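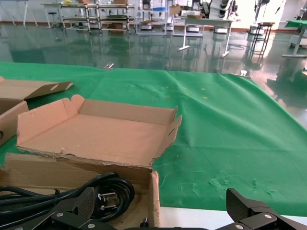 ## 1/

Week one of the cable task and I'm having a great time! The job sounds tiny: coiled power cable in one box, open box beside it, move the cable across. Then do it again until a model can learn from it.

## 2/

Target is 500 good demonstrations. We're on 68. Damilola Anozie did a big chunk of those on Thursday and her hands are so much steadier than mine on the controls (I'm taking notes).

## 3/

Cables are brilliant and awful. Every coil lands differently, so you never get the same start twice, and that's exactly the variety we want. The plug is my favourite bit. Grab near it and the rest follows, grab the far side and you get spaghetti.

## 4/

We keep the fumbles too, as long as the arm recovers. A missed grasp followed by a decent second try gets its own tag. Évan Pons wanted them binned, we argued over lunch, and now he's the one asking for more of them.

## 5/

Small things I've changed so far:

- green cloth clipped down at the far side, so it stops creeping
- shallow box shifted a few centimetres every ten runs
- re-coil by hand each time, no neat loops allowed
- tatty cardboard stays in, torn edges and all

## 6/

Wrist view is the one I check first when I'm reviewing. You can see both gripper fingers at the bottom of the frame, so a bad approach shows up early and I can skip straight to it.

## 7/

Next up: first training run once we hit 200, just to see what it makes of things. I expect chaos. Jana Bauerfeind has a bet on it ignoring the plug completely. Will post clips, good or bad!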